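Ustyna Onyshchenko had been running the household tidying tests at Samano for most of a year before she saw the fault that kept her team busy through August. It came up in simulation, on a two-armed robot working in a rendered flat, and for a while she thought it was a mistake in her own scoring script.

"The log said the task was complete," she says. "The robot thought it had closed its grippers on an object and put it away. Then I played it back and both hands were open the whole time."

The job was simple enough on paper. The robot had to drive up a corridor to a chest of drawers, pick a small item off the top and carry it to another room. Samano uses a controller called Gosel for this, and the same controller is meant to go into a real machine later on.

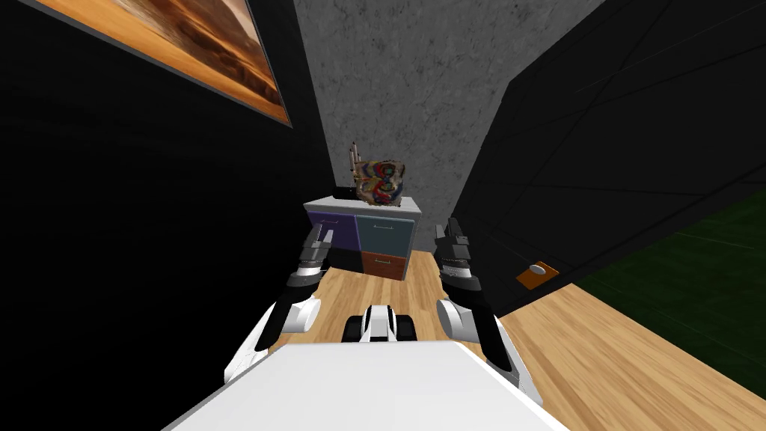 *The approach to the chest of drawers in simulation, with the right gripper open.*

Onyshchenko went back through 128 runs and found 4 where Gosel had reported a grasp with nothing in either hand. She took them to Hryhorii Ivanyshyn, who looks after the arm software. His first guess was the gripper model.

"I wanted it to be the fingers, that would have been a day's work," Ivanyshyn says. "We checked the finger positions and they were right. They said open. The controller just wasn't reading them at that moment."

What it was reading was an old message. When the wrist view went a long time without a clear sighting of the target, Gosel restarted its grasp routine. On restart it picked up the last stored gripper state, and if that state came from an earlier successful grasp, the robot carried on as though it was holding something. It then went through the placing motion with empty fingers.

The bad views mostly came when the hand was close to things. Ivanyshyn spent several afternoons stepping through wrist footage, looking for the point where the target dropped out.

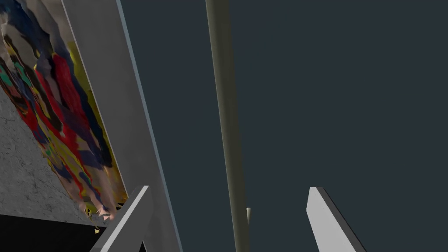 "You lose all sense of scale in there," he says. "Half the time I had to open the overhead view to work out which way the hand was facing. The controller doesn't do that. It has a time limit, and when the limit runs out it starts again."

The limit was 60 seconds. Raising it made the fault rarer, and Onyshchenko was against leaving it there. Her worry was the opposite case. If the stored state could say "closed" when the hand was open, it could also say "open" when the hand was closed on something, and then the arm might move off at full speed with a load in it.

"In simulation a dropped cup costs you nothing," she says. "In somebody's hallway it's a cup on the floor, or on a foot. I asked for the real trials to be put back until we understood it, and that wasn't popular."

Agustina Benítez, who plans the trials, agreed to the delay after seeing two of the playbacks. She says the part that bothered her was the report at the end of each run, which looked no different from a good one.

The fix went in at the end of the month. Gosel now throws away the stored state on every restart and takes a fresh reading from the fingers before the arm is allowed to move. If the reading and the plan disagree, the robot stops and asks for help. The team also added a check at the end of each task, so an empty gripper can't be scored as a delivery.
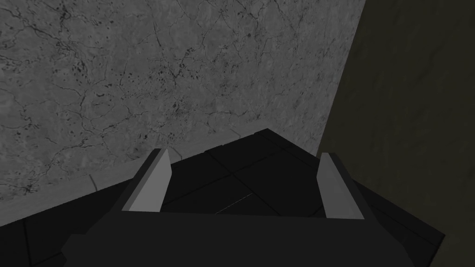 *Gripper open and empty, from the simulated wrist view.*

Since then they have put the new version through 3,635 runs without a false grasp. It does stop more often than before – sometimes for no good reason – and Ivanyshyn is still working on that. Onyshchenko can live with the extra stops for now.

She has kept the 4 original runs as a fixed test, and every new build has to get through them before anyone else can use it. The first real trial is still waiting for a date from Benítez.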